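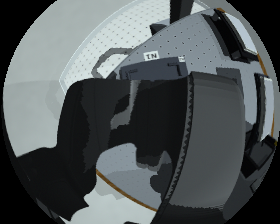
When does the Rolta outerwear line reach the shops?
It goes on sale in August, first at the Udport store and then through the Vonex website.

Sunday, November 6, 2022

Vonex has confirmed the delivery plan for Rolta, its first outerwear line made entirely from one fabric. The label showed 12 looks to buyers in Udport last week and has now published the specification sheet that goes with them.

The cloth is a tightly woven cotton gabardine supplied by the Afridi mill. It is piece-dyed and finished with a wax-free water repellent applied after dyeing. Vonex had used a cotton and nylon blend for its coats up to this year. The blend held a crease well but took dye unevenly at the seams, and the label received a steady number of returns on the darker shades.

Rolta consists of a full-length trench, a short car coat, a hooded parka and a sleeveless overlayer cut to fit across all three. Shoulders are dropped and the armhole is deeper than in previous seasons. Sleeves are cut in two pieces with the seam moved to the back of the arm. The trench has a detachable storm flap and a belt with no buckle, closed by a fabric loop.
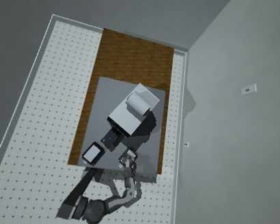

Colours are limited to stone, ink, olive and a dull brick red. The brick red will be sold in the car coat only. Linings are viscose in the body and sleeves, except in the parka, where the body is left unlined and the inside seams are bound.

The first production run is set at 1000 pieces across all styles. Sizes follow a new chart with 11 steps, replacing the small, medium and large grading that Vonex has used for its coats until now. Sleeve length is graded separately from the chest, and the trench will be offered in two body lengths in every size. Buyers at the showing were given the full chart along with a set of fabric swatches.

More than 20 independent shops have placed orders, according to the label. Deliveries to them will start after the Udport store has been stocked. No minimum order applies to the parka, but the trench must be bought in full size runs. Reorders of the stone and ink shades will be accepted during the season. Olive and brick red will not be repeated.

Prices have not been released. Vonex said the trench would cost more than the coat it replaces and put this down to the heavier cloth and the extra cutting time. The sleeveless overlayer will be the lowest-priced item in the line.

Care labels specify a cool wash and line drying. The repellent finish can be renewed at home with a standard wash-in product, and the Udport store will take garments in for reproofing at a fixed charge. Spare buttons and belt loops will be supplied with each coat.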